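Workshop Tips: When Your Little Robot Arm Won't Let Go (or Won't Stop)

Posted March 6, 2024

I wrote up my tabletop arm in January and promised a follow-up on the stuff that went wrong. Well, I've got plenty now! My worst day was a jam in the bottom of a bowl. The arm went down for a soft toy, met the plastic, and kept right on pushing. The program thought it had another bit to go, the bowl disagreed, and by the time I got over there one of the servos was buzzing and smelled like a hair dryer full of lint.

So these are the things I do differently now. Most of them cost nothing.

Go slow into anything with sides. A flat table is forgiving, but a bowl closes in on the gripper as it goes down, and the fingers need room to open as well as room to fit. I run the last stretch of the drop at a crawl and keep my hand near the switch the whole time.
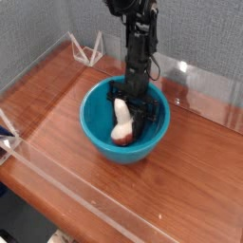
Down in the teal bowl with the soft toy beside the gripper.

Set your floor height with the bowl in place. I had measured mine off the bare tabletop (yes, really) and forgot that a bowl has a bottom with some thickness to it. On my Moodley controller the height is a plain number. The old setting was 3746 and the new one is 4000, and that small change was the whole cure for the pushing. Yours will be different, so creep down with a sheet of paper under the fingers and stop when the paper starts to drag.

Turn the force limit down before you turn anything else up. The Trelico servos I bought came set at 3000, way more than you need for felt. I dropped mine to 200 and worked up from there in little steps until it could hold a toy without squashing it. If it drops things, fine - a dropped toy never burned out a motor.

Put the off switch where you can reach it without leaning over the arm. Mine used to be behind the table, so on jam day I had to stretch right across the thing while it was straining. Dumb! Now it's a big push button on a cord from Vikwood, and it lives by my right hand. Press it before you reach in for anything, even a quick nudge. And remember that some arms go limp when the power goes, so hold the upper part with one hand as you shut it off or the whole works can come down on your knuckles.
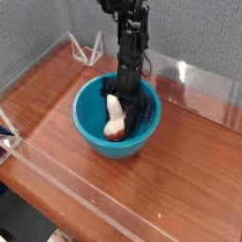

Watch your cables too. After the jam I found a spot on one where the jacket had rubbed shiny. A cable wants enough slack to bend at every joint, but a big floppy loop can snag on a rim on the way back up. I move the arm by hand through the whole reach, power off, and look at each bend as it goes. Takes a minute.

If it does jam, don't yank. Power off, let the motor cool, then ease the fingers loose and lift straight up. I pulled mine sideways and stripped a gear, and the Akenitz replacement set took two weeks to show up.

Oh, and wipe the table down first. A bowl sitting on grit will skate the second it gets bumped. A square of rubbery shelf liner under it helps a lot, and you can cut one from the scraps in the kitchen drawer.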